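Do you need a date library for that?

Every April, when people clean up their dependency lists, I get the same note from readers: which date library should I switch to? This time the name that keeps coming up is Trivis. It's small, the docs are nice, and the home page has a chart where its bar is much shorter than everybody else's. I've seen a lot of charts like that.

So I went through the code of the billing front end we keep at Stemeck and looked at what we ask our current library to do. We call it in 15 files. Nearly all of those calls do one of 2 things: print a date the way the user's locale expects, or add a number of days to it. Browsers have shipped Intl.DateTimeFormat for years. For the other job, setDate(getDate() + n) rolls over the end of the month on its own. It changes the date object in place, so copy it first, or you will be hunting a strange bug at 2 in the morning.

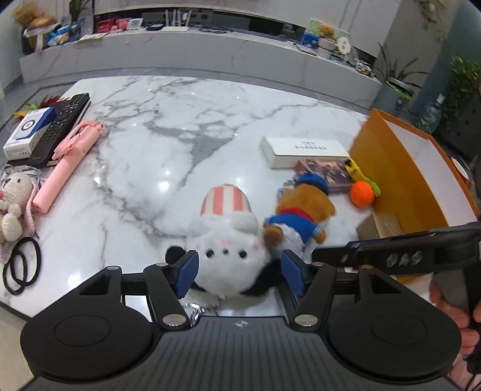 Then there's time zones, where the sales pitch gets louder. Trivis claims to handle them "transparently." I don't know what that means, and after reading the source I still don't. It reads the zone from the machine, same as plain Date does, and if your server runs in UTC and your customer doesn't, you have the same problem you had before. You also have a new package to update.

Amna Kiani wrote in to disagree. Her team works on Trastov, a scheduling app with recurring events, and they replaced 200 lines of home-grown date code with 20 lines of Trivis calls. Fair enough. Recurring events are miserable and I wouldn't write that by hand either. I did ask how many of the old 200 lines had tests, and the answer was none, so I'm not sure what the comparison shows.

My advice is dull. Search your project for the import, read each call, and try the built-in version on a branch. If you're left with something ugly, go ahead and install a library. Check when its last release came out before you do.

Next issue: the Hashmi form validator, and why its error messages keep showing up twice.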